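Whitcombe Military Vehicle Museum: Visitor FAQ

Which vehicles are on show?
The main hall holds wheeled and tracked carriers, two recovery vehicles and a bridge layer. The Skultier scout car is back in its old bay by the east door. 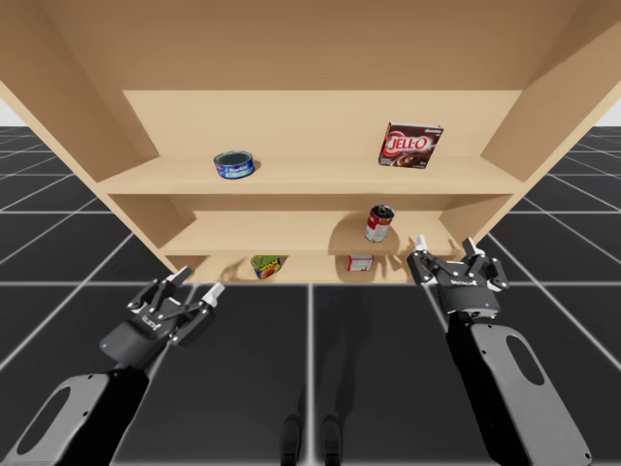

Shelving unit with grocery items

Can I climb inside the vehicles?
Only the Drallell carrier is open to visitors. You enter by the rear ramp. Children under eight need an adult with them.
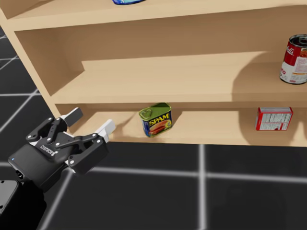 Robot arm and shelves

How long is the track ride?
The circuit is 700 metres and takes two laps. Rides run from May onwards and are called off if the ground is too soft. There is room for six passengers on each trip.

Do I need to book?
Not for general entry. Track rides and school visits must be booked through the office. Parties of up to 60 can be taken in one visit.

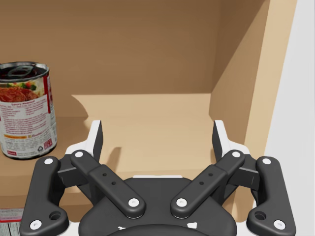
Where do I park?
Use the Sarkatlow Lane entrance. The front gate is kept clear for transporters. Coaches should pull in on the left, past the workshop.

Can you help me trace a vehicle's service history?
Sometimes. We have 2456 record cards, mostly for carriers and light trucks. Send us the registration and, if you can find it, the chassis number from the plate.
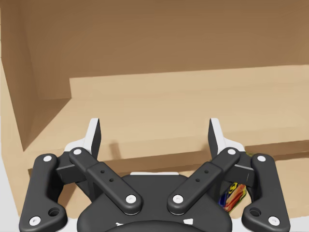 Replies can take a few weeks. Copies of cards are free by email, and we charge postage for paper ones.

Are dogs allowed?
Yes, on a lead, but they can't go on the rides.

Page updated Sep 19, 2019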